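Clincombe Institute of Technology
School of Mechanical Engineering
Handling and Automation, Year 2
Handout 8: Loss of grip on soft goods
Issued by the module teaching team, November

1. Purpose of this handout

Students are asked to read this handout before the laboratory session on fault reporting. It concerns a dropped load in the Hesdale cell and the questions that the fault raised about gripping bags and other items made of cloth. The written report form is to be completed by each student separately.

2. Summary of the fault

The cell was running the Warkico trial, in which an arm lifts a bag by its upper edge, carries it clear of the table and sets it down at a second position. A total of 2,503 lifts had been logged without a stop. On the next lift the bag left the jaws during the carry and fell outside the marked area. The controller continued to report a held load and the arm completed its path at full speed.

No person was inside the guard. The fault was nevertheless entered as a safety matter, as the arm had moved on false information. The trial was suspended until the grip check had been reviewed.

3. Why cloth is difficult

A rigid part has a known width. When the jaws stop at that width, the controller may fairly conclude that the part is present. Cloth offers no such width. It folds between the jaws, and the thickness of the folds differs from one lift to the next. A strap or a zip caught near the jaws alters it again.

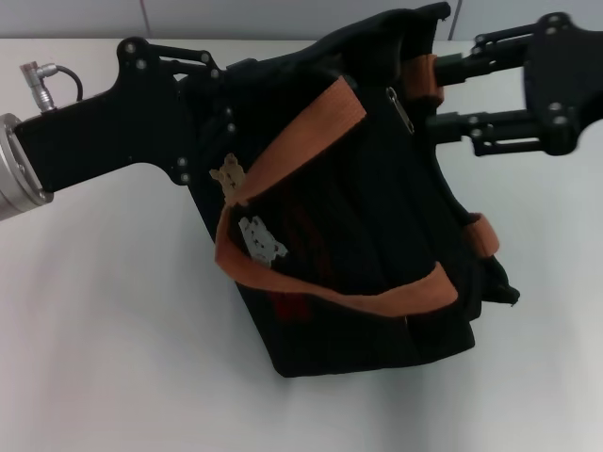
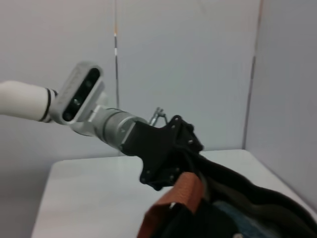 The grip check in the Hesdale cell relied on jaw position alone. Any reading above a fixed limit was accepted as a held bag. The review found that a single fold at the tip of the jaws could satisfy this limit while carrying very little of the weight. The check was also made only once, at the moment of closing, and was not repeated during the carry — a point which the original risk assessment had not considered.

4. Changes made

(a) Jaw position is now read throughout the carry. A change after closing brings the arm to a controlled stop.
(b) A short test lift is made before the main movement, with a pause of 2 seconds.
(c) Carrying speed is reduced for all cloth items.
(d) After any dropped load, the cell must be stopped and locked off before the guard is opened. The item is not to be recovered while the arm is live.

5. Questions for the session

Consider whether the test lift would have found this fault, and state what evidence you would require. Explain why a long run of good lifts is weak proof that a grip check is sound. Students who have read the Bautista notes on sensing should also say whether a weight reading at the wrist would be preferable to the present method, and what its limits would be when the load swings.

Reports should not exceed 16 pages, including the completed form. Work submitted without the form will be returned unmarked.

Clincombe Institute of Technology | Contact the module office | Copyright, all rights reserved | Back to top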